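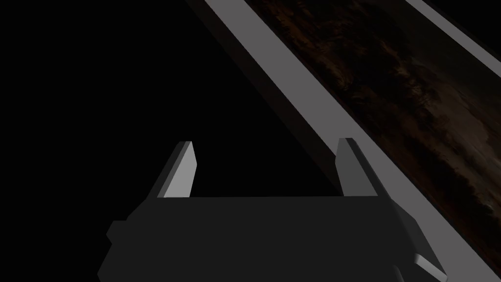
Gullen arm - bench notebook, May

Wrist view in the sim, before touching the real arm

Spent the morning getting the wrist view working in the simulator. It sits just behind and above the gripper and looks out past the fingers. The view is usable. Both fingers show, jaws apart, nothing held, and the light grey edge strip of the tray model runs off at a steep angle on the right with the brown texture beyond it. Left side is plain black where I haven't put any background in.

Things I noticed from the view:

Gripper body takes up too much of it. Nearly the full width at the bottom. Moving the viewpoint forward along the wrist should fix most of that, but the mount on the real arm only has so much room before the bracket fouls the finger screws. Measure the bracket first, then change the sim to match.

Light is too dim. The left finger's inner face is bright enough to pick out, the right finger is a lot duller. If Itsuki's edge finder is going to run on this it will do fine on one finger and badly on the other. Add a second light, low strength, from the right.

The brown texture is too dark and streaky. It was the first one in the folder. The real tray base is much plainer. Swap it.

Jaws

The gripper model is Itsuki Hoshino's, redrawn from the Pliston drawing with the corners chamfered. He left the fingers as simple tapered prisms with angled tips. I asked whether the tips should be squared off like the first printed set and he would rather keep the taper, as it gets down beside a part in the tray without knocking the one next to it. Fine by me. The printed pads will need to be shorter to suit.

Jaw travel in the sim was wrong until about ten. Both fingers were reading the same joint sign, so one opened while the other closed. Flipped the axis on the right finger and now they move as a pair. Left a comment in the file so the next person doesn't flip it back.

Config changes

Config is version 9 now. Changes from the last one:

Right finger axis reversed.
Servo start position set to 2505 on the counter, the same as the bench arm reads with the jaws parked open.
Wrist joint soft limit set to 353 degrees. It was unlimited, and on the real arm that would wind the cable round the forearm.
Gripper collision shape changed from the full mesh to four boxes. Runs a good deal faster and I can't see any difference in the contacts.

Old config kept in the archive folder. Please don't edit the old ones, copy and renumber.

Test moves

Ran the approach move down to the tray edge 4 times from the park position. First run clipped the near rim with the outside of the left finger. Raised the approach height a little and the other three cleared it. Not enough runs to trust, and all of them from the same start point. Next lot should start from different spots on the bench side.

Grip test not done yet. There are no parts loaded in the tray file. Orestis has the part models on his laptop and said he'd put them in the shared folder tonight.

Notes from lunch

Talked it over with Orestis Economou. He wants the tray tilt taken out altogether and the arm working over a flat surface until the pick is reliable. I'd like to keep some tilt, as the Luvilus feeder we're copying tips its parts towards the front lip and we will have to deal with that in the end. Agreed to do flat first, then bring the tilt back in small steps. His point about having too many things changing at once was fair.

He also thinks the viewpoint should go on the side of the wrist instead of behind it. It would see between the fingers better, but then the body blocks one side of the tray on every pick. Will try both in the sim. It's cheap to move it there, and a new bracket is most of an afternoon on the printer.

Hardware, for when we get back to it

Forearm is off the stand and in the blue tub under the mill bench. Shoulder is still bolted down. Don't power the shoulder with the forearm off, it hunts.

Elbow belt is a tooth too slack. There is a spare in the drawer marked Economou along with the idler shims. Try one shim before changing the belt.

The 12 volt supply trips if the gripper and the wrist start together. Stagger them in the start-up script, or find the bigger supply that used to be on the engraver.

Bracket screws are M3. The long ones touch the servo case, so use the short ones and a washer.

To do

Measure wrist bracket clearance and write it here.
Second light in the sim, right side.
Plain texture for the tray base.
Flat tray version of the file.
Side viewpoint version, keep the rear one as well.
Load part models once Orestis has put them up.
Repeat the approach moves from mixed starting positions.
Ask Itsuki what finger colour works best for his edge finder. I can print in white or dark grey, there's plenty of both.

Evening, added later

Bracket measured. There is 11 mm between the front of the bracket and the finger screw heads with the jaws fully open, and less when they close because the carriage comes back slightly. Moved the sim viewpoint forward 8 mm to leave a margin. The gripper body still fills more of the bottom than I'd like. Tipping the viewpoint up a few degrees is the next thing to try, but that means a wedge under the mount - have drawn one, not printed it.

Second light not done. Left the sim machine on with the file saved. Itsuki has it tomorrow from four.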